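Wanted: people who don't believe in sleep advice

Most of what gets printed about sleep is somebody's hunch with a number attached. Warm milk, cold rooms, no screens after supper. I've run the Benden Sleep Diary for long enough to doubt nearly all of it, including two things I used to say myself in public. So we're going to check a few of these claims in a dull, slow way, and we need 26 adults to help.

**What you'd do**

- Keep a paper diary for 12 weeks, filled in each morning before coffee
- Change one habit when we tell you to, and leave everything else alone
- Take a phone call every other week from Pallavi Khurana, who will ask the same questions each time

You won't get a wristband. We tried the Musholm one last April and it told Tarun Gautam he'd slept well on a night he spent driving to Gakcombe. Maybe ours was a bad one. I'd still take a pencil over it.

**Who we want**

Anyone over 18 who sleeps at home most nights. Bad sleepers, good sleepers, people who have never thought about it. Shift workers are welcome, though please say so when you write. We can't take anyone who is being treated for a sleep disorder – that's your doctor's business, and a diary is no substitute.

If you sell pillows, teas, or courses, please don't apply. Last time three of you did.

**What you get**

$834, paid in two parts: half at the midpoint and half when the last diary page comes in. Miss more than six mornings and we'll have to drop you, but you keep whatever has been paid.

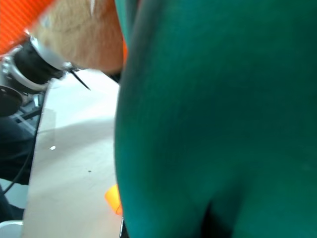 You also get a copy of the results, whatever they are. I expect most of them to be boring. If the warm milk people are right, we'll print that too, in the same size type.

**How to apply**

Write a short letter to Lorna Evangelista, Benden Sleep Diary, Chin Building, second floor. Tell us when you usually go to bed and one piece of sleep advice you think is nonsense. Skip the résumé. Letters must reach us by 21 September 2021, and Lorna will answer each one, yes or no.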